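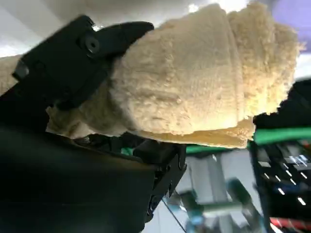

**What should a small laundry budget for a gripper that handles towels?**

More than the price of the gripper. Set money aside for spare finger pads, a mounting plate, and paid hours for someone to tune the grip on your own linen.

## Cliveck 308 two-finger gripper

Sold by Plalon. Page revised 10/16/26.

We list this one because people keep asking for it, and because it does hold a thick folded towel without much fuss. Holding is the easy part. Plush cloth bunches up wherever the fingers press, and a stack that went in square may not come out that way. If your customers care about sharp folds, run your own trial before you sign.

**What comes in the box**

- Gripper with 6 ft cable
- One pair of standard fingers
- Hex keys and a printed setup sheet

**What doesn't**

- Arm, controller, or mounting plate
- Soft pads (sold as the Moon pad set, two pairs)
- Lint cover – we'd buy it with the first order

**Warranty and lead time**

Cover runs 20 months on the drive and 30 days on fingers and pads. The maker's brochure calls the fingers "maintenance free." We don't. Pile fabric sheds, lint gets into the linkage, and cleaning it takes staff time that never shows up in a payback chart.

Lead time was six weeks in April and has not improved. The Clisitz adapter ships separately.

**Before you ask for a quote**

Send us your heaviest towel and your thinnest, folded the way you fold them now. Kyung-tae Ryu on our bench will try both and write back with the settings used, drops included. Quotes without a cloth test are possible, but we won't take the unit back over grip problems.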